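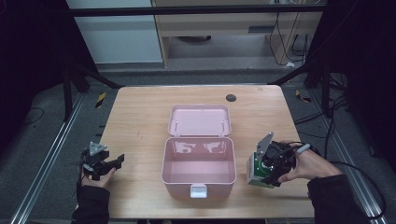 What is the most useful thing to get right before you build a pair of hand-held grippers at home?
The pads. You can print the arms again on a wet afternoon, but if the pads don't grip, nothing else you've done will matter, and you'll spend your evenings blaming the motor or the wiring.

Session notes, Cletska home robotics course, updated 8 May 2026

Right, so this handout goes with the second practical. If you missed the first one, read the Stukport sheet before you cut anything, because I'm going to assume you've already got two arms printed and a hinge that moves freely.

Start with the ring inserts. Warm them in slowly and keep them square to the arm. I rushed mine the first time and had a lovely wonky hinge that closed a bit like a tired door (I reprinted it in October and it's been fine ever since). Let the plastic cool fully before you put a shaft through. Go and make a cup of tea!

Next come the pad mounts. These want to lean inwards so the two faces meet flat when the gripper closes, and the only way to check is to close it and hold it up to a lamp. If you see light at the tips, the angle is too shallow. If you see light at the base, it's too steep. Mine took 15 goes at the drawing and I'm still not wild about it. The Drirard drawing is the one I'd begin with, as it leaves you room to file.
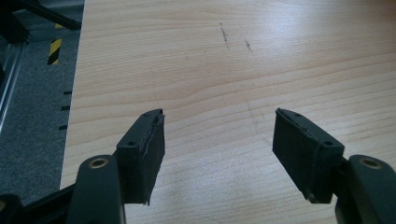

Once the mounts are on, nip the screws up by hand and stop there. Printed holes strip very easily and there's no fixing one neatly afterwards. Foam goes on last. Clean the face, stick the foam down from the base towards the tip, press it with something flat and leave it overnight. Trim it a hair short of the edge, or the corner catches on every box you pick up and starts to lift.

Which brings me to wear. Foam is a consumable and you should treat it like one. I write down every grab in a notebook, and my last set of pads had done 3,045 when I gave up on them. They were slipping on shiny card well before that, and I was too stubborn to change them. I'd now look them over every 30 minutes of use: run a thumbnail along the top edge and see if it lifts.

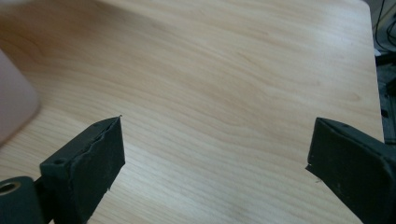
Fingers open over the tabletop, with wear along the rim of the left one.

For practice, use light things with flat sides. Small cartons are ideal, and a box with a hinged lid is a good second exercise, as you have to manage the lid with one hand and the carton with the other. It feels daft for the first few tries and then your wrists work it out. Keep your cable over your forearm with plenty of slack, or you'll be tugging at it all session.

Before next time:
Fit both pads and leave them overnight.
Do 53 grabs with each hand and write down every slip.
Read the first half of the Rodrigues notes on hinges. Skip the sums if you like, we'll do those together.
Bring spare foam and a sharp blade with a cover on it.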